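Unit 4: The Sovum two-finger gripper kit
Instructor: Halima Masanja
Lab hours: Emmanuel Odera, Room 326

This unit covers the Sovum kit from Tollunum, which the department is reviewing for the August course. The kit comes in two parts: the gripper hardware and a simulation package. You will work in the simulator first and move to the bench in Unit 5.

Price and terms. The quote for one full kit is $3,623, including the mounting plate and a set of spare pads. The simulation package is sold separately at $82 per seat. Support is by email only.

Before you load a part, check the open pose. Set the grayscale camera view, send the open command, and compare the two fingertips. They should be at the same height with a clear gap between them.

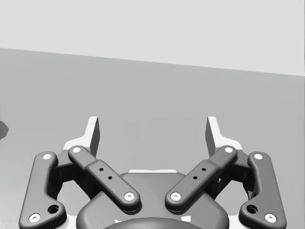
Figure 4.1. Simulated gripper in the open position, nothing between the fingers.

Note the pivots at the upper ends of the two diagonal bars. You will need to name them in your report. The outer links are a separate pair and should not be confused with the bars.

Exercise. Run 26 open and close cycles at the default speed. Record the commanded width and the reported width for each one. Do not change the friction setting between runs.

Report. One page, plus your table. State whether you would buy the kit at the quoted price and what you would want changed. Read the Malinowski handout on linkages before you start.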